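The Last Jar at Woterov

By the time my aunt let me carry the honey, I had been begging for two summers.

You have to understand what honey was in our house. It lived on the top shelf, behind the flour, in a squat jar with a cloth tied over the lid, and it came down for fevers and for birthdays and for nothing else. The rest of the year we had beet syrup, which was black and sticky and tasted like the bottom of a pan. I ate it on everything and dreamed about the top shelf!

So when my aunt said I could ride along to the Saturday market in Woterov, I was up and dressed at five in the morning with my shoes on the wrong feet. We took the Moltau road, the long one by the river, and I held the crate on my knees the whole way. Eight jars, packed in straw. I could feel them humming, or I thought I could.

The market was the best place I had ever been. There were cheeses as big as cart wheels, and plums, and a woman frying dough in a pan so wide she stirred it with a broom handle - and the smell of it, oh, the smell of it! My aunt set out our jars on a blue cloth and the sun came straight through them and threw gold all over her hands.

People tasted. People bought. By nine o'clock there was one jar left, and an old man in a gray coat stood in front of it for a long time with his hat in his hand.

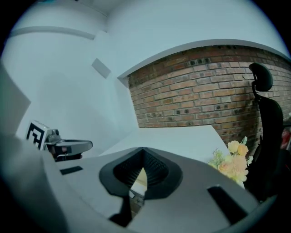 What did the old man want with the last jar?

He wanted to taste it, and then he wanted to know where the bees had been.

"Clumard," said my aunt. "The hill side, above the mill."

"Linden," he said, with his eyes shut. "And a little clover at the end. My mother's kitchen was in Clumard." He licked the spoon clean like a child. Then he felt in his coat and brought out a few coins, and even I could see it wasn't enough.

My aunt looked at the coins, and she looked at me. I knew that look. The last jar was supposed to be mine, my wages for holding the crate. I had already planned the bread I would put it on, a heel of Zalewska rye, toasted dark, with butter right out to the crust.

"Ask her," my aunt said. "She's the owner."

I would love to tell you I was generous right away. I stood there and thought about that toast for so long that the dough woman came over to see what was wrong. Then I asked the old man if he had any bread at home.

"I have it here," he said, and pulled half a loaf from under his arm.

We sat on the empty crate, all of us, and opened the jar with my aunt's pocketknife. The dough woman brought a plate of her fritters, still spitting. I have eaten a thousand breakfasts since then, and I can still feel that honey running down my wrist and into my sleeve.

He took the rest of the jar home with him. I got the spoon.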